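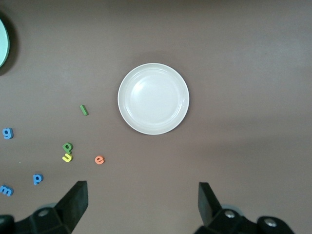
Diner china is having a wonderful second life, and if you've ever turned over a saucer in a coffee shop to see who made it, you already know the feeling. It's heavy, it's plain, and it was built to be dropped in a bus tub at 6 a.m. and go right back out with eggs on it. I'm crazy about the stuff! Give me a round white plate with a wide rim and a shallow well, set down with nothing on it, and I can happily look at it until the food comes (and for a while after).

The town of Gelach, where I spent most of September, is a fine place to catch the bug. The old Remura pottery ran here for three generations, turning out dinnerware for lunch counters, hospitals and train stations, and the whole valley still seems to eat off it. The factory shop is now a secondhand store called Stodance, with 4000 pieces on the shelves, nearly all of them under five dollars. Bring a sturdy bag. I brought one that wasn't, and paid for it on the stairs.

What makes these plates so good to live with is the rim. Cooks liked a wide one because it gave the server somewhere to put a thumb, and it kept the gravy where it belonged. Remura's pattern book lists 372 shapes, and the differences can be tiny: a slightly deeper well for stew, a rolled edge for the hospital trade, a narrow oval made just for club sandwiches. Shape 1328 (the numbers skip all over the place) is the one collectors chase, a pie plate with a green band that only went to railroad customers.

You don't need to chase anything, though. Xavier, the diner across from the depot, still serves the daily special on Remura plates, scratches and all, and the meat loaf is terrific. Ask for the corner booth, order the peach pie, and turn the plate over when you're done. The stamp is usually a little off center.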